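Home | About | Recipes | Odds & Ends | Archive | Contact

The cream case, finally

2023-06-30

So I have been going on about vanity cases for months now (sorry to everyone who eats lunch near me) and I finally have one! It's the ribbed kind, hard plastic, cream on the outside and this mustardy yellow on the inside that I did not expect to love as much as I do. I paid 847 pesos for it at the Paredes market when we went down in March, and then it sat in the hall closet behind the vacuum until this week, poor thing.

What I wanted was somewhere to put my sewing odds and ends. I had them in a Skorkesier tin, the tall one the butter cookies come in, and anyone who has ever tried to fish a bobbin out of the bottom of a tall tin knows how that goes. Everything has to come out first. Then the cat arrives. Then you have a bobbin under the stove.

My first try at a replacement was a Floltard organizer with all the little dividers, and I gave it a fair shot, I really did, but the slots were made for somebody with much smaller scissors than mine. I passed it along to Braulio Ledesma from my old quilting group, who keeps fishing flies in it and is thrilled. Good for him!

The case is the opposite of that. One open space, flat bottom, rounded corners, no dividers at all. I go back and forth on whether to add some. Right now I'm leaning toward 2 shallow trays I can lift out, one for thread and one for everything that pokes, with the fabric scraps underneath. My sister says get a pincushion and stop overthinking it. She's probably right, but I already measured.

I love the little copper clasp most of all. Everything seems to come in silver or that awful fake gold, and copper next to cream just looks so warm. If you're going to have a thing sitting out on a shelf in plain sight it may as well be pretty. I did think about lining the bottom with felt, and I even bought a piece (rust colored, to go with the clasp) but now I don't want to cover up the yellow. So the felt is going to be needle books, I guess. I have enough for 5 of them, so tell me if you want one.

As for cleaning, I wiped mine down with a soft rag and a squirt of Clistero, and used an old toothbrush on the ribs. Dust just loves a rib. Go up and down with it, along the lines, and don't scrub too hard. I let mine air out overnight with the lid up, too, which got rid of the closet smell.

Next up is the thread. I need to sort it by color before any of it moves in, and I've been putting that off because half of it is wound on the wrong spools. Wish me luck.
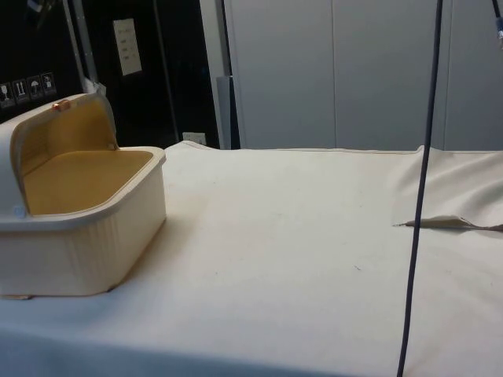
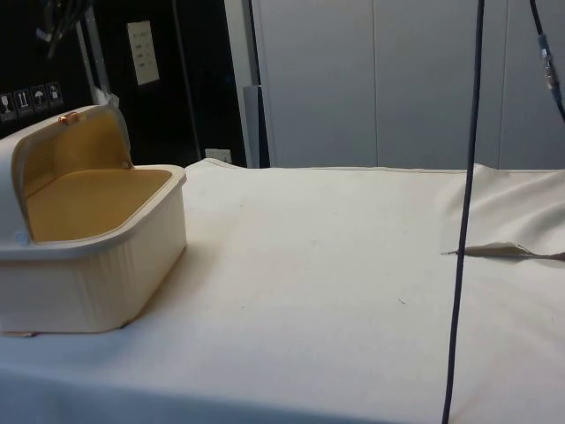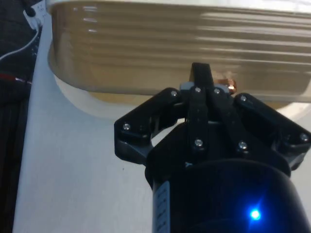

The ribbed case in cream, still my favorite color for it.

2408 views | 5 comments | Share this post

Older post | Newer post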